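Última actualización: Sep 10, 2025
Imprimir | Enviar por correo electrónico

NOTA DE PRENSA

Foka abre la segunda tanda de ejemplos simulados de agarre para su sistema de aprendizaje

Clesgate. Para difusión inmediata.
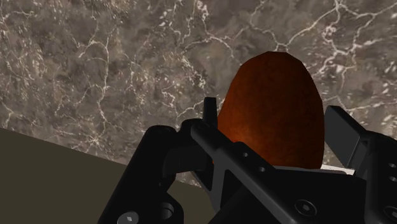

Desde Flenasden responden que la simulación sola no basta, que ya probaron a entrenar únicamente con ejemplos generados y que, sin una parte grabada en banco real, el sistema aprende los defectos del simulador. Piden que las dos partes se publiquen juntas y bien separadas. Foka lo acepta. Así se hará desde esta tanda.

Lo que hay hasta ahora: 1,799 episodios simulados de agarre, todos con pinza y objeto suelto. De ellos, 102 apartados para evaluación y que no se usan para entrenar. La parte real va más lenta, unos 1,000 episodios previstos antes de cerrar noviembre, en el taller de Clesgate.

Cada episodio simulado cambia varias cosas a la vez. Forma del objeto, color, material del fondo, luz, ángulo de la cámara. Un objeto con forma de huevo delante de un mármol veteado, por ejemplo: superficie curva, fondo muy cargado, dedos negros de la pinza por delante tapando la parte baja. Son los casos que mas interesan. Con fondo liso el sistema anterior se defendía; con vetas, manchas y piezas propias por medio perdía el contorno.

El conjunto se llama Carnegie, como el proyecto. Incluye imagen, posición de los dedos, apertura de la pinza y resultado del intento. Los fallos se guardan igual que los aciertos, con su etiqueta. En la primera tanda se borraban y hubo que repetir trabajo, un error que reconocemos.

Cambios respecto a la versión anterior:

- 16 materiales de fondo, entre ellos piedra y superficies lisas.
- Luz cenital y lateral, antes solo cenital.
- Más oclusión por la propia pinza. Se pidió mucho.
- Episodios reales y simulados en carpetas distintas, sin mezclar en ningún fichero.

Sobre la parte real. Misma geometría de pinza, operador a distancia, objetos de uso corriente y piezas impresas. Flenasden revisará una muestra antes de cada entrega y sus observaciones se publican con los datos, también si son desfavorables. El método de revisión está aun por cerrar, se enviará en nota aparte.

Acceso: gratuito para centros de enseñanza e investigación, previa solicitud a Foka. Uso comercial, a consultar. La tanda simulada ya puede pedirse. Las solicitudes hechas para la primera tanda siguen siendo válidas, no hace falta volver a rellenar el formulario.

Pendiente: corregir la escala de algunos objetos pequeños en los episodios simulados más antiguos. Quien los tenga descargados que espere a la corrección antes de entrenar, se avisará por el mismo canal.

Foka desarrolla software de manipulación para brazos robóticos y tiene su sede en Clesgate. Las peticiones de material y las consultas de prensa se atienden en la oficina de comunicación de la empresa, en horario de mañana.

Imprimir | Enviar por correo electrónico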